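Gaber: Packing Lists for Small Supply Cases

README | Version 23 | Files | Changes | Contact

Gaber is a collection of packing lists for the kind of metal carrying case that lives on a shelf until somebody needs a mask in a hurry. We love these cases! They close tight, they stack if you're careful with the handles, and they make you decide what deserves the space. The collection covers what goes in, what gets sorted out, and what people call all of it when they write it down, from the individually wrapped face mask to the slip of printed paper that came with it.

If you just want a list you can use today, open starter_list.txt and skip the rest.
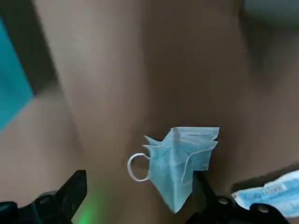
Peiyu Cao and Clifford Leclerc, Vistdale
Last updated 9/25/23

Masks are where the whole thing started. The first list Clifford typed up had a line that just said "masks," and by the second list we were already arguing about whether that meant wrapped ones, bare ones, or a bag with several inside. So every mask line in Gaber now has a wrap field with one of four values: single, bag, none, unknown. A blue pleated mask out of its wrapper is "none," even if you only opened it a minute ago. Ear loops get their own field too (elastic, tie, unknown), and yes, people do search on it.

What's in the folder

items.csv has 2129 rows, one per item name, spelled the way the person wrote it, with our cleaned-up name in the next column.

lines.csv has 3109 rows, one per line on a packing list. Join it to items.csv on item_id.

lists.csv describes the lists themselves, almost 200 of them, with the case size, the kind of lid, and any notes the packer left.

sorting_notes.txt is free text and a bit of a mess, but a lovely mess. Dwight Gill wrote most of it while clearing out the Prarkside storeroom, and it's the best reading in the folder.

starter_list.txt is one page. Print it and tape it inside a lid.

How the sorting works

We sort with the case closed. It sounds backward (why not pack as you go?), but an open case fills up with whatever is closest, and then you're digging. Put the closed case in the middle of the table with a bin on each side, and give each bin one meaning for the whole session. Write the meaning down before you touch anything.

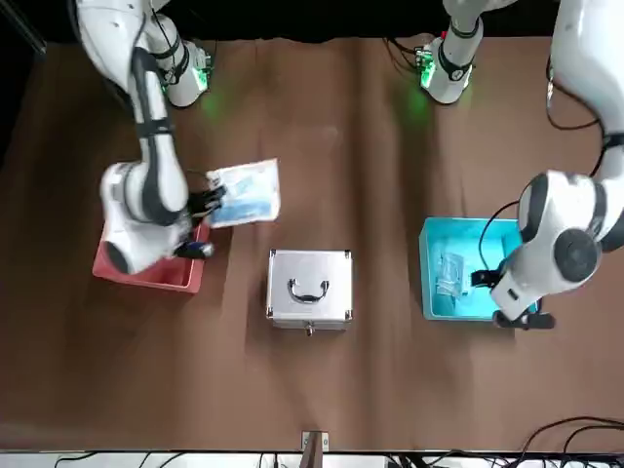 In the CSV files the two bins are called keep and out, and we never record bin color as a meaning. Chantal Vachon's lists use red for keep, Dwight's use it for trash, and merging those two sets by color cost us an entire April. Please learn from this!

Bags of several items go into a bin whole. Don't open one to check the contents unless the label can't be read. If you do open it, log the bag and the loose pieces as separate lines and put the same bag_id on both.

Paper is its own category. Wrappers, leaflets, folded instruction sheets and receipts all turn up in these cases, and they are wonderfully useful for dating a kit. The subtype field separates them:

leaflet: printed, meant to be read
wrapper: held an item at some point
slip: anything handwritten
paper_other: crumpled past the point of caring

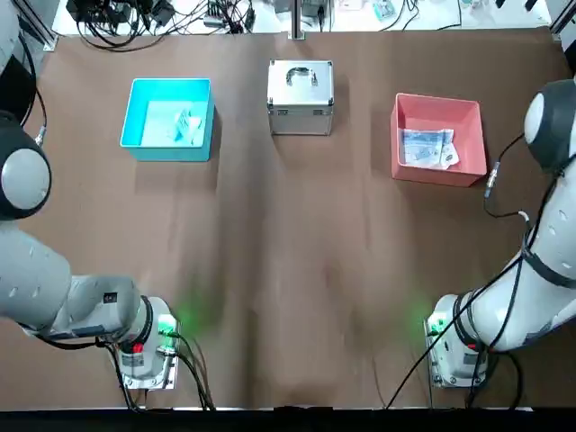
If a sheet could be either a leaflet or a wrapper, use paper_other and say why in the notes. Ginette Grewal checks those rows by hand and enjoys a good puzzle.

Known problems

The Clorholm lists never recorded expiration dates, so that column is blank for all of them. A blank there doesn't mean "no date on the package."

Case sizes are outside measurements in some lists and inside measurements in others. The size_basis column tells you which, where we know.

"Gauze" and "gauze pads" are still two separate items. We're working on it.

Adding a list

We'd be delighted to have yours, especially if it comes from a school, a boat, or the back of a car. Copy blank_list.csv, fill in what you can, leave the rest empty, and send it to Chantal with the case size in the subject line. Keep your own spelling. Cleaning it up is our job, and the odd names are half the fun.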